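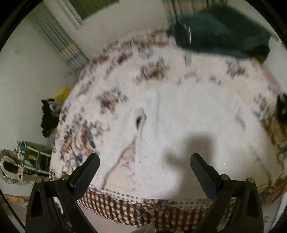 White long-sleeved top on the bedspread, gripper fingers open.

Hi all,

Answering Lamisi's question from yesterday, which I've left in below. Sorry this got long, I've been living with this thing and I have opinions!

On Aug 3, Lamisi Gyamfi wrote:
> Has anybody on the list bought the Panby hand-held gripper kit from
> Clisell? We want to record people folding laundry at home and I can't
> tell from the product page if it copes with clothes or only with
> blocks and cups. Also, is the price really 3,379 with nothing left
> out? Our budget closes at the end of August and I'd hate to get it
> wrong.
> Lamisi

So yes, 3,379 is what we paid, and that got us 2 complete grippers, the camera mounts, a charger and the case. Shipping was extra. So was the calibration board, which I thought was a bit cheeky, but you can print your own and glue it to something stiff (we did, and it's been fine).

Clothes are where I've spent nearly all my time with it. The wide lens is great for this kind of work. Look how much of the bed you get along with the shirt, and both finger pads are still in view. You do pay for it with curved edges and dark corners, so if your software wants straight lines you'll have to undistort everything first. The Bhat scripts handle that and they're free, just slow on an older laptop.

The pads have a fine texture and they're good on anything thick. Towels, sweatshirts, jeans, no trouble at all. A ribbed hem is lovely because there's something to grab. Thin cotton lying flat is harder. You have to come in low and push up a little ridge before you close, and that takes practice. I ran 11 people through a folding session and most of them got it by their third or fourth shirt. One person never did and went home annoyed with me.

Two gripes. First, watch your lighting. White fabric shows every shadow, yours included, and a big soft gray patch over half a shirt can bother a model more than you'd think. Move the lamp, or just record plenty of both. Second, the trigger spring is stiff. After a long session my hand was done for the day – I'd plan on short turns and swapping people out.

Support has been decent. I wrote to Clisell at 11 at night about a loose mount and had a reply with my morning coffee, and the replacement part came free.

We also had the Flesura kit on loan for a bit. Nicer handle, much lighter, but the fingers don't open as far and I kept bumping sleeves with it. For laundry I'd get the Panby again. For small stuff on a table I might go the other way.

Lamisi, if you want a few sample recordings before you order, write to me off list and tell me what format you need.

Tharun Kamath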